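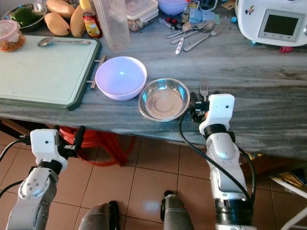
My counter as of this morning. Green board on the left, the two bowls at the front edge.

Board index > Kitchens > Storage and clutter
Thread: Is the "landing zone" thing worth anything or is it just a word for where stuff piles up

gristlewood
Posted 14 Aug 2025

My sister-in-law paid for one of those home visits from Drotley, the kitchen organizing outfit, and passed the booklet on to me when she was done with it. Main idea is that every counter gets divided into a prep zone, a landing zone and a rest zone, and anything not in one of those goes in a cabinet or out of the house. She paid 600 dollars to be told this.

I've read the booklet twice. I do not get it. My counter is marble, gray with the white and dark streaks, and it's one long slab with an overhang where the stools go under. I cook on it, we eat at it, dishes get dried on it. It is crowded all the time and I'd like it to be less crowded. But I put the bowls at the front because that's where I use them, and the cutting board is on the left because I've always had it there. So I already have zones? And it's still a mess?

Has anybody done this system, any version of it, and had it last past the first month? I'm not asking if it looked good the day they left.

pantry_moth
Had the same visit in February. It did help, so I'll be the one to say it. What helped was the rule about the front edge. Nothing lives within a hand's width of the front edge, ever. You've got two bowls and a fork there. Move those back and half of what's bugging you goes away, because the front edge is what you see when you walk in.

gristlewood
But then I'm reaching over things to get to the bowls.

pantry_moth
You're reaching over things because there are things. That's the other half of the booklet.

Lou in Dayton
Sorry but "move it back a few inches" is not a system. I'd want my 600 back.

Elsie Oakley
I cleaned houses for a living and I've been in a lot of kitchens after the organizer has been through. Most of them are back to how they were by the time the labels start peeling. The ones that stay tidy belong to people who had less stuff to begin with, or who eat out. I wouldn't put it down to the booklet.

What I would look at is what you're doing with a big cutting board lying flat full time. That's the largest thing on there by a mile and you've got a spoon resting on it, so it isn't even a board right now, it's a tray. Stand it up on its side at the back and you get all that counter for nothing.

gristlewood
If I stand it up it slides. Polished stone. Tried it.

Elsie Oakley
Then a rack. A plain wire one.

gristlewood
Then I've bought a thing to put on the counter to make room on the counter.

tenpenny
lol he's got you there Elsie

Elsie Oakley
She or he has, yes. I'd still do it. A rack is a couple of inches wide.

Frauke Kuhlmann
I disagree with nearly all of this. A board that lies flat and ready gets used. A board that's in a rack behind the toaster gets used on weekends, and the rest of the time people cut a lemon straight on the marble and then come on here asking how to get the etch mark out. I've answered that question on this board more times than I care to remember. With marble I'd leave the board exactly where it is.

Same for the spoon. It's sitting on the board and off the stone. Good.

pantry_moth
Frauke you could cover the whole slab in boards by that reasoning.

Frauke Kuhlmann
I know people who have.

Lou in Dayton
Question for the marble people while we're here. Does the sealer do anything? Guy at the stone yard tried to sell me Oron, told me I'd never see a ring from a glass again. I don't believe him but my wife does.

Frauke Kuhlmann
I used Oron on my own counter. It slowed down oil stains as far as I could judge. It did nothing whatever for lemon or vinegar. Stain and etch are two different problems and the stone yard knows that perfectly well. If he said "never see a ring" I'd ask him to put it on the invoice.

Lou in Dayton
Ha. I'll try that.

dab_hand
Can we go back to the actual question. OP asks if zones last. I did my own version without paying anybody. Masking tape on the counter, marked out where the prep area stopped. We kept to it for a while and then my kids started treating the tape as a racetrack. I peeled it off and you know what, the prep area has stayed more or less clear, and I think it's only because I got annoyed enough over that month to start putting things away as I went. So was it the tape? I doubt it. I think any scheme works while you're paying attention to it.

gristlewood
This is where I'm leaning. The booklet has before and after photos and in the after photos there isn't a dish drying anywhere. Where do those people's wet dishes go?

tenpenny
dishwasher

gristlewood
Don't have one.

tenpenny
then the book wasn't written for you

pantry_moth
It covers that, page with the fold-up mat. You dry on the mat, you put away, you fold the mat.

gristlewood
I saw that page. It assumes a person who puts away. I live with people who take a bowl off the mat, eat out of it, rinse it and put it back on the mat. The bowl never sees the cabinet. I'm not convinced it should, either. It's the same bowl every day.

Elsie Oakley
Now that's a fair point. I'd say the daily stuff can stay out and everything else goes. The lavender bowl and the steel one look like everyday things to me. What I'd ask is why they're side by side with the rims all but touching when one might sit inside the other. Nest them. One footprint where there were two.

Frauke Kuhlmann
The steel one looks shallow to me. Put a plastic bowl in it and you have a wobbly pile on the edge of a stone counter over a tile floor.

Elsie Oakley
So put it at the back!

Frauke Kuhlmann
And we're at the front edge rule again.

dab_hand
Plastic and steel though, they'll both survive the tile. I'd worry more if it was china. What is that floor, the beige squares? We had that with pale grout and it was a nightmare, dark grout like yours is the way to go.

gristlewood
Came with the house. The grout is the one thing in there I've never had to think about.

Lou in Dayton
How many of you have stools under the overhang and does anybody sit on them? We've got them and they're where mail goes.

gristlewood
The red one gets used. See-through plastic legs, weighs nothing, so it wanders. Drotley told my sister-in-law that stools should match and be "tucked flush." I have no interest in whether my stool matches.

tenpenny
the red stool is the best thing in there imo

pantry_moth
I'll say one more thing for the system and then I'll leave it. There's a step where you take everything off. All of it, onto the floor or the table, and wipe the counter down, and only put a thing back when you reach for it. I was rolling my eyes the whole time. By the end of the week there was a box of stuff I hadn't reached for, and 5 of those things I couldn't have told you I owned.

Lou in Dayton
That step was in my mother's kitchen before there were booklets. She called it washing the counter.

pantry_moth
Okay but did you do it?

Lou in Dayton
No.

dab_hand
The "only put back what you reach for" thing has a hole in it. I reach for the roasting pan a couple of times a year. By that test it's gone, and then it's the holidays and I'm at the store buying a roasting pan.

Frauke Kuhlmann
Off the counter, not out of the house. Those get mixed up constantly, and I suspect the organizers don't mind, seeing how many of them sell bins.

gristlewood
They do sell bins. There's an order form in the back. Zatico bins, the clear stacking kind, and if you fitted out a kitchen with what's on the sample list you'd be up near 2,000 dollars. I added it up because I was cross. That's on top of the visit.

Elsie Oakley
2,000 for boxes to put other boxes in.

pantry_moth
I didn't buy any bins, for the record.

Lou in Dayton
My neighbor had Dovhaniuk in to build pullouts for less than that, and those at least are furniture. Whether her counter is any clearer I couldn't say. Last time I was over there was a blender on it and a bag of potting soil.

gristlewood
All right. Here is what I'm going to try, with no hopes attached. Everything off, wiped, the pantry_moth version. The board stays flat where it is (Frauke). The bowls stay out but go back from the edge (pantry_moth again, under protest). Forks and spoons go in the drawer, where there is a perfectly good tray I don't use. No rack, no mat, no bins. I'll report back in 2 weeks and I expect to report that it looks the same.

Elsie Oakley
You want a crock for the spoons if the drawer isn't handy. Otherwise they'll be on the board again by supper.

gristlewood
A crock is a thing on the counter, Elsie.

Elsie Oakley
I'm aware of that.

Frauke Kuhlmann
Wipe with plain dish soap, please, well diluted. No vinegar spray. I don't care what the booklet says.

gristlewood
The booklet says vinegar spray.

Frauke Kuhlmann
On marble?

gristlewood
It says "all surfaces."

Frauke Kuhlmann
Well, there is your review of the booklet.

pantry_moth
Mine said to check with your stone supplier first. Maybe they changed it. Which printing do you have?

gristlewood
No idea, the cover's gone. I'll look when I find the rest of it, it's under something.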